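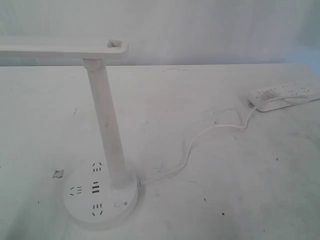
Flasside wrote back overnight to say that a flicker on the lowest setting nearly always comes from the supply to the lamp, and could we please try it straight from the wall before anything else. Fair enough! I did, and I've learned loads, so I'm putting it all in the one ticket.

**Ticket 1770: desk lamp flickers when dimmed**
**Opened:** 13 September 2025
**Place:** the sewing table, Gratdale
**Status:** fixed, keeping an eye on it

**What was wrong**

On full brightness the lamp was lovely. Dimmed right down, it shivered, and it got much worse when the sewing machine was running. I've had this lamp since April and I'm terribly fond of it (sockets in the base, right where you need them, what a good idea), so I really didn't want to send it back.

**What I tried**

- Moved the lamp's plug out of the old Holau extension lead and into the wall. Flicker nearly gone! Still a faint shimmer with the machine going.
- Unplugged everything from the base and ran the lamp by itself. Steady as you like at every level.
- Put the phone charger back in the base. Still steady.
- Put the Pešek glue gun back in the base. Shimmer came back within 2 minutes.
- Swapped the glue gun to the wall and left the charger where it was. Steady again, even while hemming a whole curtain, 87 inches of it.

**Where I've got to**

Two things were going on at once, so I was chasing my tail for a bit. The extension lead was the bigger one. It had a loose socket and has gone in the bin. The glue gun now lives on the wall socket by the window, and the base is only for small chargers.

The low setting is gorgeous now it's behaving, just right for unpicking dark thread in the evening.

**Still to do**

Ask Flasside what the base is rated for, as I've lost the leaflet. Buy a new extension lead with a longer cable. Leave the ticket open until the second pair of curtains is done.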